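작업 노트 / 수건 취급 작업 시연 수집
12월, 오전 작업분
작성: 데이터 수집 담당
공유: Killian Leblanc, Prellora 과제 참여자

1. 목적
Prellora 과제의 천 취급 항목 가운데 수건 작업의 시연 데이터를 확보한다. 시연자가 휴대형 그리퍼를 직접 손에 들고 동작을 수행하며, 원격 조작 방식과의 비교는 다음 단계에서 별도로 다룬다. 금일 기록은 학습용 본 수집에 앞서 동작 절차와 파지 위치를 확정하기 위한 것이다.

2. 준비
그리퍼 손가락 패드의 이물질을 제거하고 개폐 범위를 확인하였다. 마커 블록의 고정 나사를 다시 조였다. 마커가 흔들린 상태로 기록하면 궤적 복원 단계에서 해당 회차를 통째로 버려야 하므로, 시작 전 점검 항목에 정식으로 추가한다. 기록 프로그램은 Evden을 사용하였고 설정은 지난번과 동일하다.

3. 파지 동작
수건은 모서리보다 안쪽을 잡는 것을 기준으로 하였다. 모서리 끝을 잡을 경우 이동 중 천이 돌아가는 현상이 반복되었다. 들어 올린 뒤에는 천이 아래로 늘어진 상태에서 잠시 정지하고, 흔들림이 가라앉은 다음 이동한다. 정지 구간이 지나치게 길면 정책이 멈춤 자체를 학습할 우려가 있어 짧게 유지하도록 시연자에게 요청하였다. 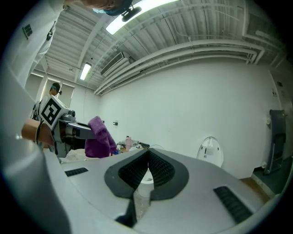

사진 1. 보라색 수건과 그리퍼. 왼쪽 그리퍼에 마커 블록 장착.

양손 시연에서는 한쪽이 천에 닿아 있는 동안 다른 쪽의 위치가 시연자마다 달랐다. 대기 위치를 통일하지 않으면 같은 작업이 서로 다른 작업처럼 기록된다. 대기 중인 그리퍼는 작업면 가까이에 두고 패드를 벌린 상태로 유지하는 안을 우선 적용한다. Leblanc 씨는 대기 위치에 어느 정도 편차를 남겨 두자는 의견이며, 본 수집 전에 다시 협의하기로 하였다.

4. 회색 장비 상판에서의 동작
상판의 둥근 개구부 쪽으로 천을 가져가는 구간은 평평한 면에서의 작업보다 어렵다. 천의 윗부분을 모아 잡고 아랫부분부터 내리는 순서로 정하였다. 접근은 수직에 가깝게 한다. 비스듬히 들어가면 천의 주름이 개구부 가장자리에 걸리기 쉽다. 놓는 시점은 시연자의 판단에 맡기되, 패드를 완전히 벌린 후 손을 위로 빼는 동작까지 한 회차에 포함한다.

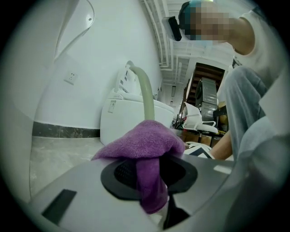
사진 2. 상판 개구부에 걸쳐 늘어진 보라색 극세사 천.

5. 기록 결과
전체 78회 중 59회를 유효 회차로 분류하였다. 제외 사유는 마커 인식 끊김이 가장 많았고, 시작 자세 불일치가 그다음이다. 4회는 천을 놓은 직후 기록이 조기 종료되어 판정을 보류하였다. 원본은 삭제하지 않고 보류 폴더에 보관한다.

6. 확인이 필요한 사항
- 몸을 숙일 때 시연자의 팔이 마커를 가리는 문제. 서는 위치를 바꾸어 다시 시험할 것.
- 천의 초기 형태. 접은 상태와 뭉친 상태를 구분하여 회차 이름에 표기할 것.
- 개구부 접근 구간의 속도. 시연자 간 차이가 커서 Galluveo 변환 후 구간별로 비교할 것.
- 유효 판정 기준 문서는 2판으로 갱신. 초안은 작성자가 준비하고 Leblanc 씨가 검토한다.

오후에는 동일한 설정으로 시작 자세만 다시 맞춘 뒤 추가 회차를 기록할 예정이다.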